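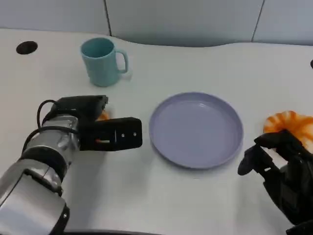 Ottó Dudás asked after the last session why a person with coeliac disease can't just eat "a bit less bread", the way someone with a mild intolerance might. The short reply is that the two conditions work differently, and the notes for session 2 start there.

## Coeliac disease: the basics

Coeliac disease is an autoimmune condition. When gluten is eaten, the immune system attacks the lining of the small bowel. The villi (the tiny folds that take in nutrients) become flattened, and food is absorbed poorly. Small amounts can keep the damage going, even in people who feel well.

Gluten is found in:

- wheat, including spelt and durum
- barley
- rye

Oats are a separate matter. Pure oats suit most people with the disease, but ordinary oats are often mixed with wheat or barley at the mill.

## Symptoms

Bloating, diarrhoea and stomach pain are the well-known ones. Tiredness, mouth ulcers and anaemia are easily missed - low iron is sometimes the only sign.

## Testing

The first step is a blood test for antibodies (tTG-IgA), usually with total IgA. The patient must still be eating gluten, or the result may be falsely negative. A biopsy may follow.

## Treatment

A strict gluten-free diet for life. There is no tablet that replaces it. Bone density may need checking, and close relatives should be offered testing if they ask.

**Reading before November:** Takács, chapter 13, up to the section on refractory disease. The tables on dermatitis herpetiformis can be left until the skin session.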